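Demonstration gathering (robot learning)

Demonstration gathering is the practice of recording a robot while it carries out a task under human guidance, so that the recordings can be used to train a learning system. Each recording is called an episode. It normally holds the video from one or more cameras together with the joint positions of the arms and the opening of the grippers at each moment. A system trained on such episodes learns to predict the next movement from what the cameras show and where the arms are.

Overview

Programs of this kind favour small, repeatable tabletop tasks. Sorting and tidying are common choices: they use everyday objects, fit within reach of two arms and can be reset quickly by hand. USB flash drives and a shallow tray make up one such arrangement. The drives are small and differ in colour and finish, and many of them lie nearly flat, which leaves the gripper little to hold.
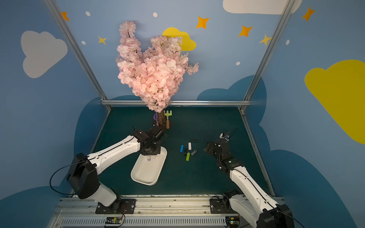
The term is sometimes used more broadly to include episodes produced in simulation. Most authors keep the two apart, as contact between a gripper and a small hard object is difficult to model well.

Workspace

A workspace for demonstration gathering is usually enclosed on several sides. Walls limit changes in the background and keep passing people out of view. Plain walls were once the rule. Decorated walls and fixed ornaments, such as an artificial tree or toy garden tools, are now also used, so that a trained system meets backgrounds with some colour and detail in them. Arms are commonly fixed to a rail along one edge of the table, leaving the middle clear for objects.

The handbook issued by Skilladgate, a training centre for robot operators, recommends that the rail, the cameras and any ornaments stay fixed for a whole series, while the objects are moved between episodes. The handbook was prepared by Larysa Nechyporuk and last revised on May 5, 2023.

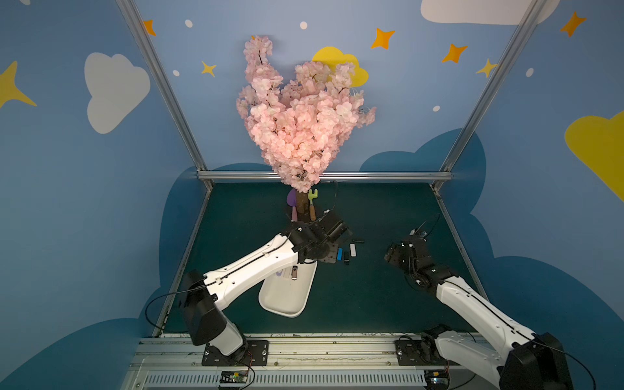

Starting positions are a frequent source of error. Operators left to their own habits tend to place objects in the same few spots, and a system trained on the result may fail when an object is turned or shifted. The Gallia series, recorded at the same centre, used 33 printed layouts to prevent this. It contains 400 episodes, of which 49 were set aside for testing.

Review and labelling

Episodes are reviewed before they are used for training. A reviewer checks that the video and joint records agree in time, that no part of the record is missing, and that the stated task was completed. Failed attempts are not always discarded. Nadiia Nechyporuk has argued for keeping those in which the operator recovers from a poor grasp - a case that clean episodes never cover. 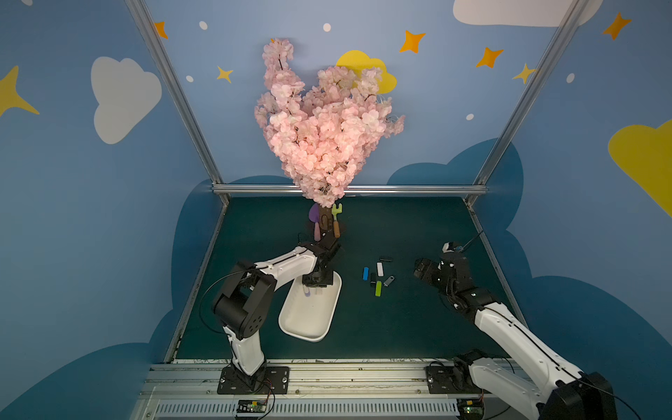 Labels are kept short. The Jimosell format, used for the Gallia series, has seven fields, among them the task name, the layout number, the operator code and the outcome. Free comments are stored in a separate file.

See also

Imitation learning
Remote operation
Leung layout sheet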